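Preparing Mixed Pieces for the Bonsu Sorting Trays

Residents of Irnosau may bring small household and workshop items to the Brallermont Exchange on Saturday. Items sorted in advance are accepted at the front counter. Unsorted items go to the rear desk, where the wait is longer.

Step 1. Empty each box completely and remove loose nails, staples and tape.

Step 2. Group the pieces by material first, then by length. Keep painted and unpainted wood apart. Small blocks and bars may be placed together in one bin at this stage.

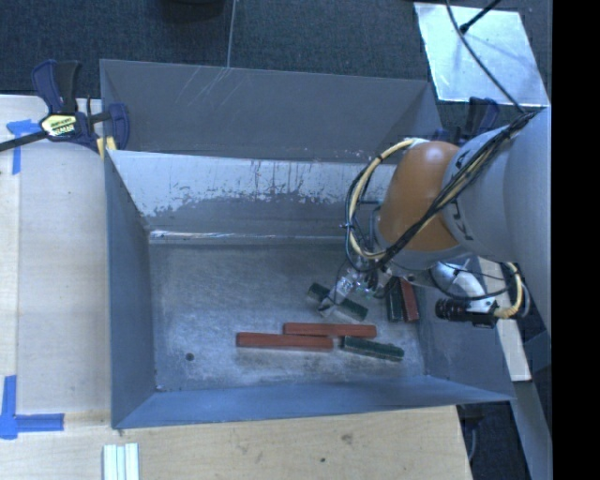
One reader in Irnosau wrote that grouping by length first had saved her an hour, and asked whether this was allowed. It is, provided that materials are separated before the trays are closed.

Step 3. Fill each tray to 2 inches below the rim. A tray must not weigh more than 14 pounds - heavier trays will be returned to the owner.

Step 4. Complete Form 187 for each tray. Write the material on the first line and the name of the street on the second. Zallent labels may be used in place of the form if they are printed on both sides.

Last year the Exchange accepted 3,562 trays. Forms are available at the front counter and at the Bonsu branch until 4 p.m.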